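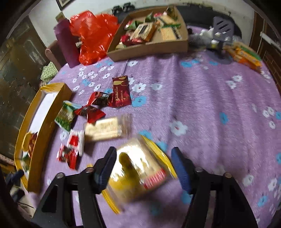
Notebooks > Farkham > Snack sorting

July, 14:20. Second pass on the mixed snacks, bedspread as work surface. Stock goes into the cardboard tray at the far side and the yellow box on the left. Bags stay off to the right until the end.

Rule for today: biscuits and crackers to the tray, flat, longest edge along the side. Wrapped sweets fill the gaps. Chocolate bars (the Golden Cream type) go in last, on top, as they mark if anything boxed sits on them.

Clear packs are still the awkward ones. The film creases at the seal and the contents shift to one end, so they stand up badly. Tried them on edge in the Soten tray last time and lost 2 to breakage. Laid flat, none broken so far.

Limit per tray set at 70 items. The Givico sheet says 100, but that assumes sweets only and the lid won't close with boxed cake in.

Cloth surface is slower than the table. Small sweets roll into the folds; pull the cover tight before starting.

To do: weigh 5 clear packs and compare with the printed weight. Ask Samonte for a deeper tray. Fold bags by size.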